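Torvik Trip Beacon
By Kilport

Home > Solo travel > Check-in devices > Torvik

In stock. Color: orange or gray. Wrist cord and charging cable in the box.

The Torvik is a small check-in beacon for people who travel alone, and we're so pleased with how this second version came out! You press the big button when you get to where you're sleeping, and the people on your list get a short message with the time and your position. If you've set a check-in hour and you miss it, they get a different message with your last known position and the note you wrote before you set off. It works by satellite, so it doesn't matter if your phone is dead, lost or sitting in a guesthouse drawer two valleys back.

We started on the first version after Wenche Engebretsen, who does our circuit boards, spent a long weekend trying to reach her brother on a bus trip. He was fine (he'd met some people and gone to stay on their farm), but his family only had an old hotel booking to go on. The Torvik can't tell you that someone is having a lovely time. It can tell you which village they were in last night, and that would have saved Wenche a lot of phone calls.

What's new in this version

The button is bigger and sits a little below the surface, so it doesn't get pressed in a packed bag. You can write a separate note for each leg of the trip now, with the name of the place you're staying, who you're with and when you plan to move on. The battery lasts 18 days with one check-in a day, up from 11 on the old model.

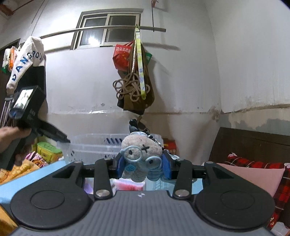
There's also a quiet mode, which a lot of you asked for. In quiet mode the light and the beep are both off and the beacon still sends. Hold the button for 4 seconds to switch it on or off, and you'll feel one short buzz.

Riet Van der Linden took one of the February units on a long trip by train and bicycle and wrote to us afterward: "I forgot it was there until evening, pressed it, and went to dinner. My mother slept well for the first time since I was nineteen." We've read that one out loud in the workshop more than once!

Your contact list

Up to five people, by text message or email. They don't need an app or an account. Each of them gets a welcome message explaining what a missed check-in means and who to call first. Please talk it through with them before you leave, and agree on how long they should wait before they start calling around. Joar Sjögren has written a one-page sheet for this and it's free to print, beacon or no beacon.

Details

Weight: 96 grams
Battery: rechargeable, 18 days at one check-in a day
Memory: more than 700 stored positions
Messages: 400 a year on the Plunden plan, unlimited on the Flallunura plan
Quiet mode: yes
Emergency call to rescue services: no, this is a check-in device only

Repairs and spare cords: write to Sverre Åberg at the Kilport workshop. Old beacons can be moved to either plan, and your saved contacts come along with them.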